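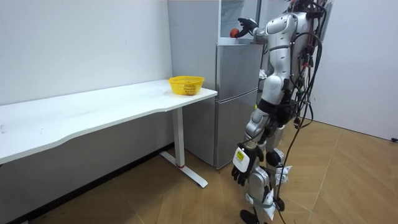
**To:** ferkia-users
**From:** Randi Brekke
**Subject:** Re: [ferkia-users] planner stalls when reaching over a shelf lip

Hi Concetta, hi all,

Sorry for the slow answer, I've been buried in logs since the start of December. Quoting the part I want to get at:

> We have Ferkia planning single-arm picks out of an open cabinet. On a plain table it's great, a plan comes back before I've finished my sip of coffee. As soon as the target is behind a shelf lip, it either takes forever or gives up with NO_PATH, even though I can see with my own eyes that the arm fits. I've tried raising the sample budget and it helps a little, but then everything else gets slow too. Is this the planner, or is it my collision scene? Also, do people plan the hand's fingers together with the arm, or lock them?
>
> Concetta Cocco

Short answer: it's probably your collision scene. We had nearly the same complaint here at Trundton on our fridge task (take fruit out of the fridge, put it in a basket on the table next to it), and I spent way too long blaming the planner first. Tove Thoroddsen told me to look at the scene on day one and I should have listened!

What was going on with us: the depth cloud gets turned into voxels, and every voxel is then padded. Fine on a table. But the compartment has a lip along the front, a frame post at the side and a see-through panel, and once all of those get fattened up there's hardly any opening left for the hand. The planner was right to say NO_PATH, because in its world there wasn't one. Turn on the padded view in the debug viewer (it's off by default, which I still think is a mistake) and have a look before you touch anything else.

The glass is its own headache. Our depth sensor sees straight through it on some runs and gets a smear of junk points on others, so the same start pose would plan happily and then fail a minute later. I gave up on sensing it. The fridge is now a handful of plain boxes in the scene file, placed by hand, and the live cloud is masked out wherever those boxes are. Boring, but the on-and-off failures went away.
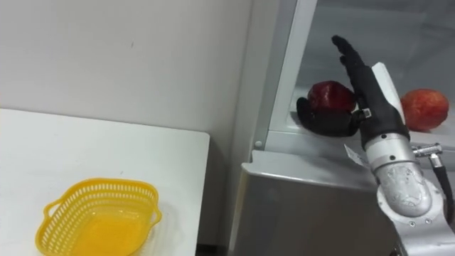 On the sample budget: I'd put it back to 500. We had ours cranked way up too, and all it did was make the bad cases take longer to fail. With the boxes in and the padding turned down near the lip, 500 is plenty for us. The setting you want is `pad_override`, and it goes on the object, like this:

```yaml
scene:
 fridge_lip:
 type: box
 pad_override: low
 table:
 type: box
 pad_override: default
```

Watch out, in the older Ravn config files that key sits one level up and gets ignored without a word. That cost me an afternoon.

About the fingers - we lock them. Two hand shapes, open and closed, and the planner only gets to think about the arm. I know Guðlaug Juhl has a branch that plans the whole hand, and the demos look lovely, but for picking up an apple I can't say I miss it. The one place it bites is when two pieces of fruit are close together. An open hand is wide, and the planner counts the fruit you're not picking as an obstacle (fair enough!), so it'll come in from some funny angle. What we do now is a pre-shape step just outside the compartment, then a short straight-line move in with the neighbor fruit set to "allowed to touch". Not "ignored", please. Ignored means it'll plow right through with the palm.

Perception has a part in this too. Ours loves to merge a piece of fruit with whatever dark thing is under it or next to it, and then the grasp point ends up too low and you're back to hitting the lip. I split the clusters by color before fitting anything. It's crude, it's 3 lines of code, and it works better than the clever thing it replaced. 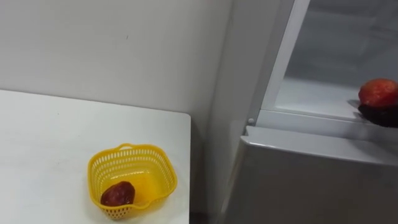 The place side has been much easier, with one catch. If you model the basket as a solid box, every release pose is in collision, and you get the same NO_PATH you've been seeing and may well go looking in the wrong spot. Model it as a floor and walls, or do what I do and just drop the basket from the scene for the last bit of the move down. A basket with holes in the sides also gives you a patchy cloud, so I wouldn't trust a sensed rim height. Measure it and type it in.

If you can send me one failed request with the scene dump attached, I'll run it against ours. Please send the padded scene as well as the raw one. Oh, and say which build you're on - anything before 198 has the cache bug where moved objects stay in their old spot until you restart, and that looks a whole lot like a planner stall too.

Dagný Nørgaard is the one to ask about getting `pad_override` documented. I've promised her a draft and haven't written it yet.

Cheers,
Randi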